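Levthorpe Handling Cell: Equipment Planning and Budget
Second progress report to the Lastow Fund
Reporting period ending in January 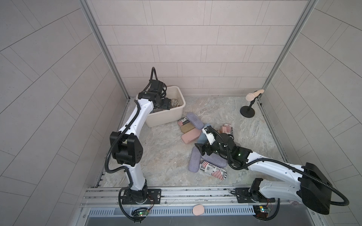
1. Purpose of this report

The Fund asked at the end of the first period for a firmer account of what we intend to buy, in what order, and which items could be deferred without harm to the work. The present report answers that request. It should be read with the original application, in which the equipment budget was given as a single line. That line has now been broken down and the main choices behind it are set out below.

The aim of the project is unchanged. We wish to establish whether a pair of modest robot arms, sharing one work area, can take on the sorting and boxing of small mixed goods for the Levthorpe packing room. The first range chosen for trial was eyeglass cases, which are all of a similar rounded shape but come in several colours and finishes, among them lavender, light pink, pale blue, olive and a newspaper-style print. They are put into plastic storage bins.

2. Position at the end of the period

The two-arm cell is in place, with both arms on a shared aluminium rail, and trial work on the eyeglass cases has begun. We are not yet in a position to give the Fund a dependable rate of work, and no such figure appears in this report. The trials have, however, told us a good deal about what the cell needs, and several items in the original plan have moved up or down the list as a result.

Mounting both arms on one rail has proved a sound decision. The spacing of the bases can be altered with hand tools, and we have changed it more than once. Separate pedestals, which were costed in the application as the preferred arrangement, would have made each change a day's work. We do not now intend to buy them.

3. Equipment still to be bought

Grippers. Each arm carries a black gripper of the type supplied with it. These are adequate for rigid cases. Soft goods, such as fabric pouches, are harder, and the packing room handles many of them. We propose to buy one set of softer fingertips for trial on a single arm before committing to a second set. Petridis has quoted 865 pounds for the first set, including fitting. The quotation is held until the end of the next period.

Storage bins. The bins in present use were taken from packing room stock. We propose to buy 40 of a single pattern, so that the cell and the packing room use the same bin throughout and the arm positions need not be set afresh when one is swapped. The cost is small and will be met from the consumables line.

Cable management. The cables from the arms run down past the base plates and over the rail. That is acceptable for a supervised trial. It will not be acceptable in the packing room, where trolleys pass close by, and the safety adviser has asked for covered trunking and strain relief before any move. The same applies to the circuit boards beneath the bases, which will need closed housings. A combined price of 1010 pounds has been obtained from Lastatex for trunking, housings and labour.

Guarding. The present enclosure will not be moved. A new guard with an interlocked door will be required at the packing room, and this remains the largest uncertain item in the plan. Two suppliers have visited and their prices differ widely, chiefly over whether the floor needs to be made good first. We have asked both to quote again on the same basis.

Spares. The application made no provision for spare parts. This was an oversight. We now recommend holding one spare gripper and one set of arm cables on site – the delivery time for either is long enough to stop the trials altogether.

4. Items deferred or withdrawn

The conveyor section has been deferred. It was included on the assumption that goods would reach the arms in single file, and the packing room has since confirmed that most stock arrives loose. Working from a loose heap is the harder task, but it is the one the cell will face, and money spent on a conveyor now would not help with it.

The pedestals have been withdrawn, as noted in section 2. The sum released should in our view be kept against the guarding until the revised quotations are received. We ask the Fund to agree to this.

5. Risks to the budget

The main risk is the guarding, for the reasons given. A second is the rate at which fingertips wear, on which we have only the supplier's word. We shall keep a record from the day the new set is fitted and report it in the same form as the other consumables. There is also some risk in the floor works, which fall to the building budget at Levthorpe but would delay our own timetable if they were put back.

Staff time has been within the allowance. Training of packing room staff has not started and its cost is therefore untested.

6. Decisions requested

The Fund is asked to approve the purchase of one set of fingertips from Petridis and the trunking and housings from Lastatex, at the prices given in section 3. It is further asked to agree that the pedestal allowance be held for guarding, and to note that the conveyor will be brought back for decision once the trials with loose stock are complete.

Copies of both quotations are attached to the version of this report sent by post. The revised guarding prices will be forwarded separately when they arrive.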